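Keeping one bench arm honest -- my notes, Fogh maintenance evening

Hello all, thanks for staying past the coffee. I'm Najwa Harb and I look after one robot cell at Haner. Just the one! (Pause. Somebody usually asks what I do with the rest of my day.)

Start with the fingers, as that's where my trouble starts. We run Gandeo pads on ours and I swap them every 600 hours, both together, never one side. I learned that the expensive way. A new pad against a worn one shifts your grip centre, and then you spend a morning re-teaching points that were perfectly good. Wipe the pads first, look at them, then close on something straight and see if it sits square.
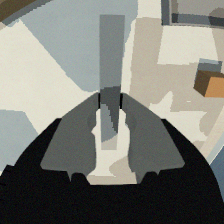 Grey bar held between the two finger pads.

Next bit, the fixture. Ours is set up from one corner and I write the offsets on a card taped inside the cabinet door -- old fashioned, I know. After any knock I check 3 points along the length before I let the program run at full speed. At Trirnden they check one and hope. (Wait for the laugh, there may be a few of them in.)

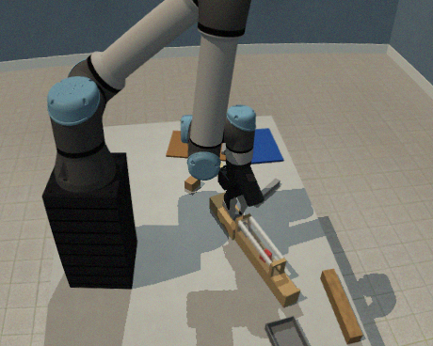

How slow do you run the first cycle after moving a fixture?
I drop to 20 per cent and keep my thumb on the stop button until the arm has been through every point once.

Now, the log. Mine is a cheap notebook, and we're up to entry 283. Every pad swap goes in, every bolt I've nipped up, every odd noise. When the wrist started creaking in January I flicked back and found I'd heard it before, same joint, and the fix was already written down in my own awful handwriting.
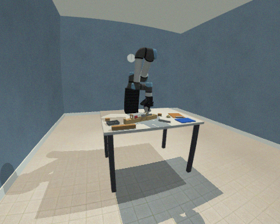
Mounting bolts are the dull part of the job, so I do them first thing, before anyone wants the cell. Torque wrench, paint mark across the head, done. Then I step well back and look at the whole arm. With the elbow up high like that and the fingers pointing straight down, I can check the gripper against the table by eye, and a lean shows up long before the program complains. Take your time over it, walk round, look from the other side too.

Right -- that's me. Spare pads are at the front if you want a poke at them, and I'll take questions while the next speaker plugs in.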